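Rechercher dans le cours Tous les modules OK

Temps de lecture : 2 min

Module 4. Règles de bonne conduite pour un poste de manipulation sur table
Support rédigé par Martim Teixeira, relu par Kenji Esposito

1. Objet

Le présent support fixe les règles applicables aux exercices de tri et de rangement effectués avec un bras de petite taille. Il complète la fiche Fernach, remise en début de semestre, et s'impose à tous les groupes. Le poste type comprend un bras fixé sur son embase, un bac ouvert et des briques de construction réparties sur le plateau. 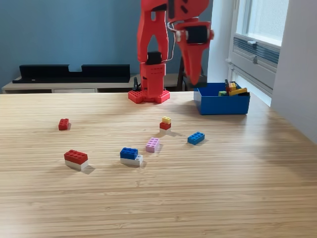

L'étudiant vérifie le serrage de l'embase avant toute mise sous tension. La vitesse est limitée à 47 % de la valeur nominale pendant la première séance.

2. Zone de travail

La zone de travail est déclarée avant l'exécution du programme et n'est plus modifiée ensuite. Les mains restent hors de cette zone tant que les servomoteurs sont alimentés.

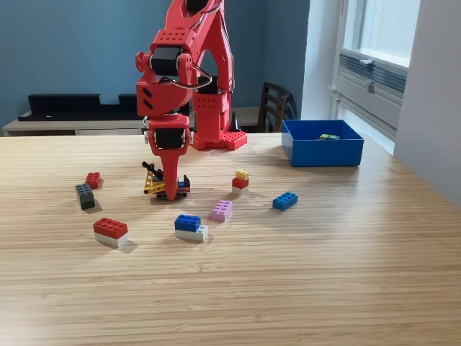

La hauteur d'approche se règle sur l'objet le plus encombrant et non sur la brique standard. Un véhicule de chantier miniature à flèche jaune, placé sous la pointe de la pince, impose une marge verticale supérieure à celle d'une brique 2x2 posée à plat. Cette marge est inscrite dans la fiche Thambiah, avec le nom de l'opérateur.

3. Avant chaque essai

a) Contrôler le cheminement des câbles sur toute la course du bras.
b) Désigner un opérateur et un observateur ; l'observateur a seul la charge de l'arrêt d'urgence.
c) Amener la pince ouverte au-dessus de la première pièce, à vitesse réduite, puis confirmer à voix haute.

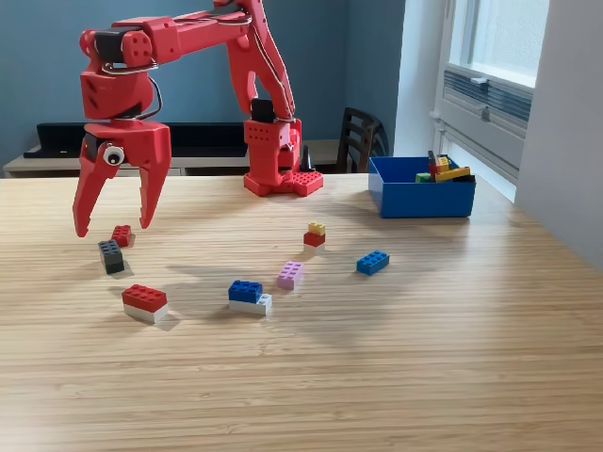 d) Lancer le cycle et s'abstenir de toute correction manuelle.

4. Consignation des essais

Tout essai reçoit un numéro dans le registre Plelum, y compris lorsqu'il est interrompu. La disposition initiale des pièces et l'état du bac y sont notés avant le départ du cycle.
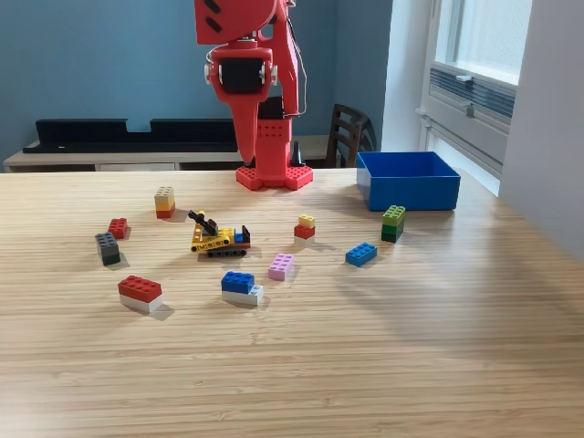
Un essai interrompu n'est jamais repris en cours de cycle : l'opérateur coupe l'alimentation, replace les pièces et ouvre une nouvelle ligne. La campagne de novembre comptait 243 essais, dont deux ont été écartés faute de disposition initiale consignée.

Dernière mise à jour : 17 mai 2022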